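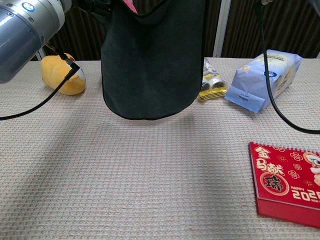 Butbridge Handling Lab, Gripper Evaluation Group

**Minutes, September meeting**

Start 2:00 p.m. Previous minutes accepted with one correction: the cable length in item 3 should have read 2 m.

**1. Bag handling, Bullska vs. Reddy**

The group reviewed results for the two candidate grippers on the mixed tabletop set. The set now includes the dark gray fabric bag, the yellow plush toy, two snack packages and the red spiral-bound desk calendar.

Each gripper has completed 300 attempts on the same arm. Bullska failed 11, Reddy almost twice that. Most Reddy failures were on the fabric bag, where the fingers closed on the outer layer only and the bag rotated during the lift. Bullska failures were spread over the set with no clear pattern.

It was noted that the two runs used different closing speeds. The figures are not to be quoted outside the group until Reddy has been repeated at the Bullska setting.

**2. Clearance**

A suspended bag hides a large part of the table from the chest camera, including part of whatever stands behind it. Two options were discussed: raise the carry height, or add a fixed side camera. Raising the carry height needs no new parts and will be tried first. The side camera stays on the list.

**3. Cables**

Cables currently hang into the work area and lie across the tabletop, in front of the plush toy on one side and the blue paper bag on the other. Agreed to route them along the arm with clips before the next run. Slack at the wrist joint to be checked through full rotation. Connectors to be labeled at both ends.

**4. Controller**

The Drodlow controller was tested on the bench only. Grip force readings drifted after a warm restart. Firmware was reloaded and the drift returned. No arm tests until the supplier has replied. The present controller remains in use.

**5. Object placement**

Placement marks are hard to see on the woven table surface. Tape was rejected, as it changes the friction under light packages. A printed overlay sheet, used for setup and then removed, was accepted.

**6. Actions**

- Repeat Reddy series at matched closing speed. Open.
- Raise carry height and log any contact with standing packages. Open.
- Clip and label cables. Before next run.
- Send drift log to Drodlow supplier. Done during meeting.
- Print overlay sheet. Open.

Bench booking for the repeat series is under request 83. Meeting closed 2:50 p.m.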